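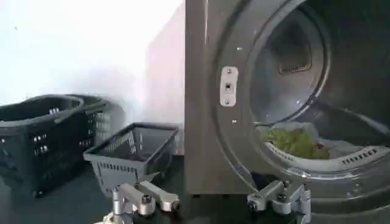

Wrist camera view at the drum opening, laundry unloading task.

Review: Feletti two-stage grasp policy, laundry unloading

Feletti splits unloading into two learned stages. The first proposes a grasp point on the cloth from the wrist image alone. The second closes the loop during extraction and can abort if the motion stalls. Sawsan Rizk and I trained it on 90 teleoperated demonstrations and ran 39 trials, each with a fresh load.

Grasp proposal is the stronger half. Creased cotton gives the network plenty of edges to work with, and a green item resting on white fabric is an easy target. White on white is harder — the proposals drift toward the lip of the drum, and we logged 5 collisions with it.

Extraction is weaker. Items wrapped in one another come out as a single bundle, and the policy has no concept of separating them. Our 4 aborts all fell into this group. Hiebert, the single-stage baseline, handles bundles no better and takes longer to recover.

Setup took one Wednesday. The calibration script is clear, but the documentation for the abort threshold is thin, and the default is too cautious for heavy cloth.

Recommended for single items. For mixed loads I would wait for the next release.

Vernon Dhillon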